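The quarry above Trerkau closed to blasting in July, and the town got quieter than anyone there could remember. For 58 years the stone had come down the hill on flatbed trucks, past the school and the bakery, to the cutting sheds by the river. Now the trucks come up from the port instead, and the slabs they carry were cut in other countries.

The sheds are still busy. Zevine, the largest of them, keeps 567 slabs standing in racks along its north wall. Buyers walk the rows in the morning, when the light is best, and mark what they want with chalk. Most of them are looking for gray. White was the popular choice for a long time, but kitchens and lobbies have turned darker, and a gray slab with pale veins now sells in days.

Not all of it is stone. Printed vinyl and porcelain tile carry the same patterns for much less money, and the shops in town stock both. Vakulenko, a family tile business on the main street, gave up real marble altogether 7 years ago. Its customers wanted a floor they could mop and forget.

The older cutters have mixed feelings about that. A printed pattern repeats, they say, and once you have found the repeat you can't stop seeing it. Still, several of them have it at home – it is warm underfoot and cheap to replace.

Brekutell, the last shed before the bridge, still polishes by hand 2 mornings a week. The work is mostly repairs now: hearths, steps and the odd church floor from farther up the valley.

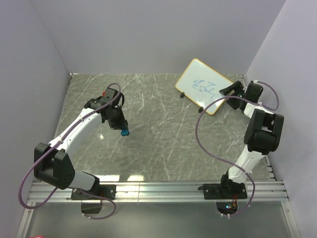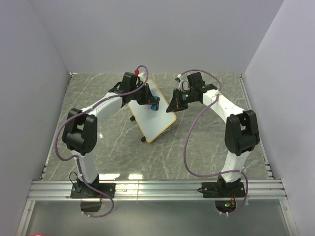 Gray with pale veins, the look buyers ask for most, on a floor between plain walls.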